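Keeping Food Cool in a Dorm Room: Our Term Project

For our project we wanted to find out how students in Ekwueme Hall manage without much fridge space, and whether a plain foam box could make life a little easier (we rather hoped it could!). We handed out 200 short surveys in October and were delighted to get 86 back, many with long, friendly notes squeezed into the margins.

Most people told us the trouble starts after a shopping trip, when there are bags everywhere and only one table to put them on. So that is where we began, with a foam box on a houndstooth tablecloth and a spray bottle beside it. 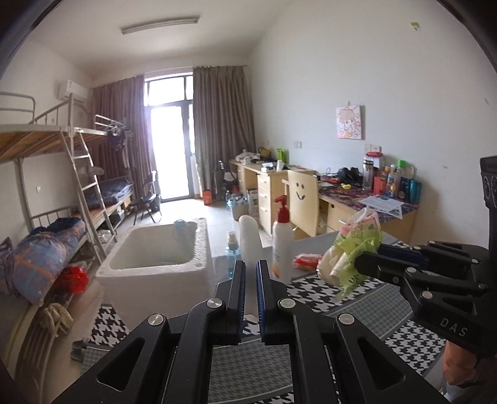
We tried a few ways of sorting before settling on one we liked. Bagged food gets looked over first, anything already open is folded shut, and heavy things go in at the bottom. It sounds very simple written down, but it took us most of an evening and a fair amount of cheerful arguing to agree on the order.

Our next step is to try the same routine in room 703, where the table is smaller and the afternoon sun comes straight in through the window.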